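Dernside Community Kitchen
Progress report to the Niven Fund
Prepared by Murdo Ogilvie, kitchen coordinator
Jan 18, 2025

Grant period covered: first half

Background

The Niven Fund awarded us a grant to set up a shared cooking room at Dernside and to run a cooking course for adults who live alone. This report covers what has been done since the first payment, what has been spent, and what is left to do before the final report in April.

Getting the room ready

The room was a staff kitchen before we took the lease. It had a sink, a cooker that did not pass inspection and a row of wall cupboards that had come away from the plaster. We removed the cooker and the cupboards and kept the sink. The landlord paid for the plaster repair, which we had budgeted for ourselves, and we moved that money to the equipment line with the agreement of your office.

We now have two electric ranges, a second refrigerator and open shelving along the back wall. The shelving was a change from the original plan. The quote for closed cabinets came in $400 over the line, and people who had used the room at the open house told us they liked being able to see where things were kept. The shelves went up in one afternoon. One bracket had to be moved later when we found it blocked the door of the new refrigerator.

The hand sink was the main delay. The health inspector asked for a separate one, and the plumber could not start until the wall was dry. We lost four weeks. During that time we held the planning meetings in the hall upstairs and did no cooking. The sink is in and signed off. We keep a bottle of Purel by the door as well, but everyone washes at the sink before they touch food.

The course

The course has 20 places. All were filled before the first session, and we have a waiting list. Five people have dropped out so far. Two moved away, one started a job with evening hours, and we were not able to reach the other two. Their places were offered to people on the waiting list and have been taken up.

Sessions run for two hours. The first part is a demonstration, and after that people work in pairs. We began with soups and eggs, went on to rice dishes, and are now on sauces and dressings. The last block will be baking. Recipes are written for one or two portions, and this took more work than I expected. Most of the recipes we started from feed a family, and cutting them down does not always give a sensible amount. A third of an egg is not much use to anyone. We have rewritten most of the folder as a result, and the new sheets are in larger print at the request of the group.

Cost has been the other thing people raise. We changed the ingredient lists so that a session uses things that can be bought at the Zarkport market or at an ordinary grocery store. Fresh herbs are listed as optional.

Equipment

The equipment line is nearly spent. The pans, knives and cutting boards are bought and in use. The knives are kept in a locked drawer and signed out at the start of each session.

We bought plastic cups and bowls for mixing and for holding ingredients once they have been prepared. Glass was ruled out early because of the hard floor. The cups have handles, and people with weaker hands have told us that this makes a difference when they are stirring something thick. 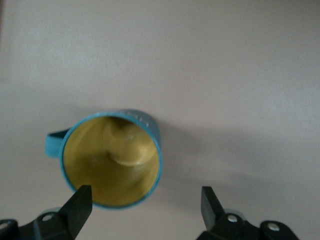 Thick mixtures are also where most of the waste has been. A good deal of sauce was being left in the cups and rinsed down the sink, and the trap clogged in the second week of that block. We added rubber spatulas to the order, and the cups are now scraped out into the food waste pail before they are washed. The trap has not clogged since then.

We have not bought the food processor that was in the application. The tutor would like people to learn methods they can repeat at home, and few of the group own one. I would like to ask for permission to use that money for a second set of measuring spoons, a stick blender and a small freezer. I can send quotes if you need them before you decide.

Spending

The room line is closed and came in under budget because of the landlord's contribution. The equipment line will close once you have answered the question above. Tutor fees are on schedule. Food costs are running higher than planned, mainly for oil and eggs, and I expect to be slightly over on that line at the end of the grant. Participants have offered to pay a small amount toward ingredients, but we have not accepted this, as the course was advertised as free.

Receipts are attached as a separate file. The invoice for the plumbing is missing from it. The plumber has promised a copy and I will forward it when it comes.

What is left to do

The baking block still has to be taught. It depends on both ranges, and the oven on the left one runs hot. A repair visit has been requested under the warranty. If it is not fixed in time, we will split the group and bake in two sittings.

We also need to print the recipe folder for people to take home, and to hold interviews with those who have finished the course. The questions are drafted and are attached for your comments. Please let me have any changes before the baking block begins, as I would like to do the interviews while people are still coming to the room.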